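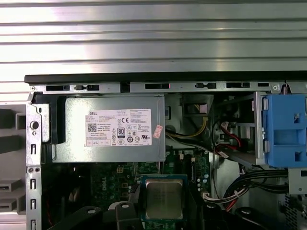

Givska G2 Fingertip Kit for two-finger grippers

Home Grippers Fingertips Wrist Cameras Controllers Spares Contact

Filed under: Fingertips & Pads > Electronics Teardown

Black rounded fingertips for close work inside PC cases, rack gear, control boxes. Sold as a pair with screws. Fits the Bellico parallel gripper straight out of the box, fits the Margaritis one with the adapter plate (order seperately, see bottom of page).

Why rounded. Square tips catch on things. Board edges, cable loops, the lip of a drive cage. A rounded tip slides off and you get another go at it. Small round hole in each finger if you want to pin on a pad or tie something back.

What we tried them on

Office desktops mostly, covers off. The Dell in the photo is a good test - power supply across the top, board right under it, drive cage with red SATA cables and a blue plastic carrier on the other side, and not much room between any of it. With the cooler off you can bring the fingers in right beside the processor. That is the spot where most tips we've had on the bench run out of space.

Ifigeneia Vrettos ran the comparison in October. Three sets of tips, same arm, same wrist camera, same jobs: memory sticks, small power plugs, SATA plugs, loose screws. 307 picks in all. Her notes, lightly cleaned up:

Givska G2 - best on plugs. Holds a SATA plug by the sides without squashing the latch. OK on memory. Poor on loose screws, the round end rolls them away, use a magnet.

Bellico stock tips - strong, wide, fine for drives and carriers. Too fat for anything next to the CPU socket.

Margaritis soft tips - lovely on bare boards, but they fold when you pull on a tight plug. Swapped them out after 97 picks, surface was going shiny.

Full pick log is available if you email for it. It's a spreadsheet, not pretty.

Wrist camera notes

Mount the camera so both fingertips show at the bottom of the view. You lose a bit of picture but you always know where the tips are. We use the Brirkness wrist cam and its short bracket. The long bracket looks further in but knocks on the case rail when the arm tilts, so we stopped stocking it.

Shiny parts are a pain. Bare processor lid, power supply box, steel cage - all throw glare back. Turn the ring light down and light from the side. Iraklis Nikolaidis has his at the lowest setting and adds a desk lamp. Works fine. Labels read better that way too.

Turn auto exposure off before you start a run. It hunts every time the arm moves from the board to the metal.

Fitting

Power down the arm. Two screws per finger. Snug, dont crank them. Close the gripper slowly the first time and check that the tips meet. Re-zero the opening in your controller, otherwise it still thinks the old tips are on. Keep force low for plugs, go up in small steps.

Never on live equipment. Unplug the PC first and use a grounded mat. The tips are not rated anti-static.

What you get

One pair of tips, screws, hex key, printed card with the mounting drawing.

Good for 900 cycles on our bench before we saw any wear worth mentioning. Yours will depend on what you grab.

Adapter plate for Margaritis: choose it in the drop down at checkout. Plate adds 11 mm to the reach so redo your tool offset.

Stock updated November 28, 2021. Pairs only, we dont split them. Longer version is being tested now, ask if you want one early.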